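Why Does Wood Have Stripes?

Have you ever run your finger along a table and followed one of those little lines until it disappeared? I used to do it at my grandmother's place in Plestside when I was supposed to be finishing my peas, and I still do it now (minus the peas, mostly). Those lines are called grain, and they were made by a living tree, a long while before anybody thought of putting a table there. 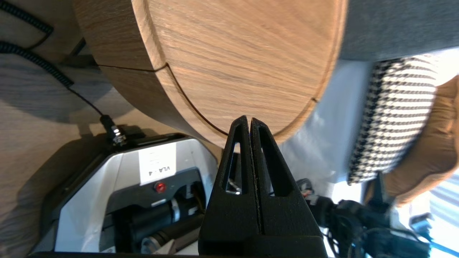 A tree grows fatter every year by adding a new layer of wood just under its bark, a bit like pulling on another jumper over the ones you already have. In spring it grows quickly and the new wood is pale. Later in the summer it slows right down, and the wood comes out darker and tighter. One pale band plus one dark band makes one year, and that's a growth ring! Now, if you slice a log straight across, like a carrot, you see the rings as circles. Slice it the long way and the very same rings turn into stripes, like the fine lines running side by side on the curved wood in the picture, with their warm tan and honey-brown colours. Some trees show their rings more clearly than others, and oak is a lovely one to look for.

My neighbour Fulvio Costa keeps a slice of old gum tree in his shed, and one rainy afternoon we sat down with a magnifying glass and a packet of biscuits and counted 166 dark lines. Gum trees can be tricky, mind you, because they don't always make one neat ring a year, so we couldn't be certain of its birthday.

Try it yourself! Lay a sheet of paper over a piece of bare, unpainted wood and rub gently with the side of a crayon. The grain should start to show through, and you might even find a knot, where a branch once grew.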